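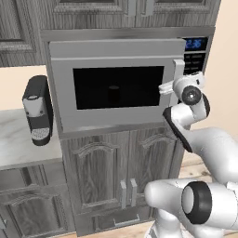 Sirnalau Loose Leaf Breakfast Blend, 300 g pouch

I drink far too much tea, so when I started selling it I knew the first thing on the list had to be a proper breakfast one. I went through a lot of samples (my poor kitchen!) and kept coming back to the same mix – a malty, coppery black tea with a smaller share of something brighter on top, so it stands up to milk without tasting like a wet fence. I've sold it under the Sirnalau name ever since and I still have it every single morning.

It's a small leaf, so it brews quickly and gives you a good strong colour. If you've only ever used bags, don't panic, loose tea is no bother at all once you've got a basket or a little pot with a strainer in the spout. I use the Nimcombe mug basket most days and the big brown pot when people come round.

How I make mine

One heaped teaspoon for a mug, water straight off the boil, and leave it alone for four minutes. Three if you take it black. I put the milk in after, and you're welcome to write in and tell me I'm wrong, plenty of people do! A second brew from the same leaves is fine if you give it a bit longer, though I find it thin after that. 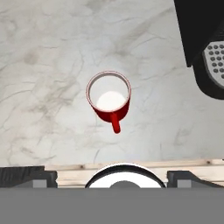
Red mug on a marble worktop

The mug isn't part of the order, by the way, only the tea is. Any mug will do but I like one that's pale on the inside, because then you can judge the colour as you pour. Mine should end up the shade of a new conker before the milk goes in.

If you wander off and it goes cold (I do this daily, usually halfway through packing parcels), it can be warmed up again. Leaves out first, then a short go in the microwave and a stir. It won't be quite as lively as the first time but it's still a decent cup of tea.

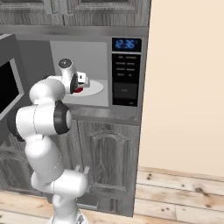
It makes a lovely iced tea in July too. Two heaped spoons in a jug of cold water, lid on, into the fridge overnight, then strain it in the morning and add a slice of lemon. No sugar needed, as brewing it cold takes nearly all the bitterness out.

Sizes

The 300 g pouch is the one most people go for. There's also a 670 g tin refill for offices, big families and people like me. Both come in a resealable bag with a plain paper label, and the refill fits the Bralar caddy with a little room to spare.

Keeping it fresh

Somewhere dark and dry, with the top pressed shut. Please don't keep it next to the coffee or the curry powder – tea picks up smells like you wouldn't believe. Kept well it's good for 12 months after opening, though in my house a pouch has never lasted long enough to test that.

Delivery

I pack orders every weekday morning, and anything in before 11 goes out the same day. The pouch goes through a normal letterbox, the refill sadly doesn't. If you order 15 pouches or more (village halls, cafés, very thirsty walking groups) drop me a line first and I'll work out a better price for you.

You might also like

Solís Evening Rooibos, no caffeine, a bit of orange peel
Nimcombe mug basket, fine mesh, with a lid that doubles as a drip tray
Bralar tea caddy, in green or cream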